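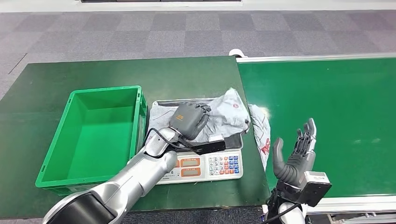
A green crate on a table beside a conveyor belt.

Well, it's over. Grimshaw and Susach, the parcel firm that has carried its online orders for 17 years, are going their separate ways when the current contract runs out in April. Both sides put out short statements on 11th October, and mine landed in my inbox while I was still on my first coffee.

I can't say I fell off my chair. Grimshaw sells housewares online, mostly to people in small towns, and sellers on its site have been grumbling to me about Susach's rates all year (one forwarded me 4 invoices in a single night!). The last increase went through in the summer, and after that the talks seem to have gone quiet.

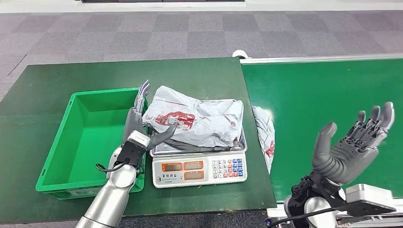
So who gets the work? Zivach will take over deliveries, starting with the Trencombe depot, where 65 people work now. Valdir Cordeiro, who runs operations at Grimshaw, told me 30 of them have already been offered jobs with the new carrier. "The rest will hear from us before the holidays," he said. I asked what happens to anyone who says no, and he told me those talks were still going on.

Susach wouldn't say much beyond its statement, which thanks its drivers and wishes Grimshaw well. Sellers keep their present rates until the switch – after that they'll get a new price list from Zivach, and I haven't seen it yet. If you have, my email is at the top of the page.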